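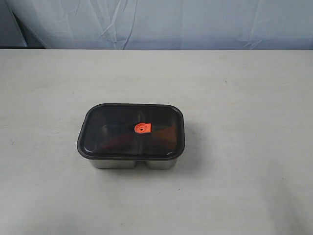 The Case for the Morning Check

Automation budgets tend to favor the purchase over the upkeep. A handling cell is bought, installed and accepted, and from that day its care becomes a line item to be trimmed. This publication holds that the practice is mistaken, and the Trivent cell at the Praseck plant in Gornmont shows why.

The cell handles lidded food containers. Its reference item is a two-compartment lunch box with a stainless steel base, a dark translucent lid and a small orange vent valve set slightly right of center. Such an item asks a good deal of a vision system. The lid is glossy and returns pale streaks of light. Its rim overhangs the steel, so the outline taken from above is wider than the body a gripper must close on. The valve, by contrast, is bright and flat, and the setup sheet at Gornmont rightly uses it to confirm which way the box is turned.

In May the cell began to miss its grasps. The first proposal was to replace the camera. The maintenance staff asked for one shift to repeat the original setup, and found that the lamp bracket had slipped and the grip height had been edited without a note. Both were corrected before the shift ended. The cell then completed 476 cycles without a stop.

Two conclusions follow. The first is that a reference item should be placed on the bare table, clear of other objects, at the start of every working day, and its measured position compared with the stored value. The check takes two minutes. The second is that no stored value should be changed without a written entry stating the old figure, the new figure and the purpose of the change.

Critics of this view, including the integrator Stoica, argue that newer software corrects for drift by itself. It does so within limits. A program that quietly absorbs a loose bracket also hides it, and the fault will be found later, at greater cost — usually during production.

Praseck has kept a bound maintenance log for its conveyors since 1973. Its robot cell had none until this summer. The same book, with the same signature required at the end of each shift, should be standard wherever such equipment is installed, and purchasing departments should decline any service contract that leaves it out.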